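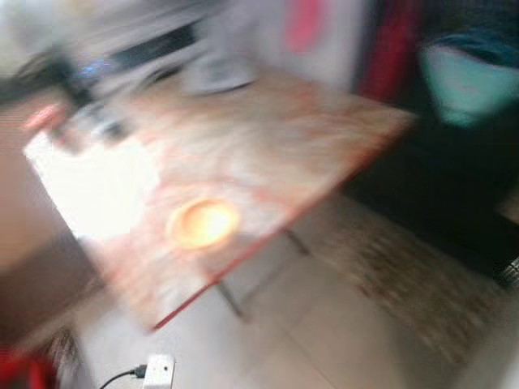 26th March

Stelurier now offers its Clesteck tabletop arm kit on a rental plan, and this post records my assessment of it after a trial at home. I paid the standard rate and received no discount or other consideration from the company. Readers of this blog will recall that I reviewed the Purba kit in December, and several of the comparisons made here refer to that article.

## What is supplied

The kit arrives in a single carton containing the arm, a gripper with two sets of finger pads, a power supply, a controller and a printed guide. A license for the Fliresley teaching software is included for the length of the rental. The software must be installed on a computer provided by the customer. A mounting plate is available at extra cost, and I did not order one.

The guide is clear on safety and on assembly. It is less satisfactory on calibration, where two steps are given in the wrong order. The version on the company's website has been corrected, and customers should use that one.

## Setting up

The company states that the kit may be used on any level domestic table. I used a light table with thin metal legs on a tiled floor. This arrangement is within the published requirements, but I do not recommend it for fast movements. At the default speed setting the table moved slightly each time the arm stopped, and placement suffered accordingly. Reducing the speed corrected most of the error. A heavier table would be the better answer, and the guide should say so.

Lighting also deserves attention. The software offers a check for strong glare on the work surface, and I was obliged to run it several times before it passed. Drawing a curtain was enough in the end.

The power cable is short. Any table placed in the middle of a room will require an extension lead, which must be purchased separately.

## Teaching and use

Tasks are taught by guiding the arm through a movement and saving the result. Each saved task may hold up to 20 positions, which was adequate for moving light household items from one part of the table to another. Editing a single position without recording the whole task again is possible, and in this respect the product is well ahead of Purba.

The gripper is suited to light and rigid objects. Cloth gave it difficulty with both sets of pads.

## Support

I submitted one request, concerning the calibration steps, and received a reply from Valquíria Honorato of the Stelurier service desk. Her instructions were accurate and complete. Telephone support is reserved for customers on the annual plan.

## Assessment

The monthly plan is reasonable for a household or a small classroom that wishes to try the equipment before purchase. The minimum term is 10 weeks, and the deposit is returned after inspection of the carton and its contents. I have extended my own rental by one further term and intend to test the mounting plate during that period.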